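Plerkwood v Marulanda, second leg notes. Short thread on the press, because the scoreline (2-3) has taken up all the discussion so far.

1/ Plerkwood set up in a 4-4-2 out of possession, line of engagement about ten metres inside the Marulanda half. Wingers narrow, fullbacks holding. Same as the first leg.

2/ Marulanda built with 3 at the back, the holding midfielder dropping between the centre halves. That gave them a spare man on every goal kick. Plerkwood never adjusted the front pair to cover him.

3/ First and third goals against come from the same pattern. Ball into the dropping six, bounce pass to the left centre half, diagonal behind the Plerkwood right back. The winger is too narrow to get out to the ball in either case.

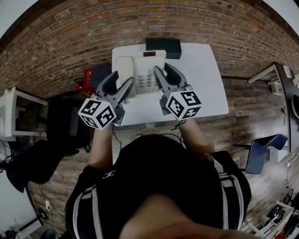 4/ Tươi Cù replied that the right back should be dropping earlier on the diagonal, and that the winger's starting position is a coaching instruction and can't be pinned on the player. Agree on the second point. On the first, if he drops, the inside channel opens and their number eight runs it all night.

5/ Plerkwood completed 142 passes in the first half, nearly all of them in their own defensive third. Centre halves square to each other, then long. Second balls went to Marulanda.

6/ Improvement after the break came from moving the ten onto the six. Both Plerkwood goals follow turnovers in that zone. It should have been done at the first drinks break.

7/ Clomard away next. They also build with a back three, but the wingbacks play higher and the keeper is more comfortable on his left. Wultik tried man for man against them in June and got played through the centre.

8/ Would start the ten on the six from kickoff and leave the far wingback free. Set pieces in a separate thread.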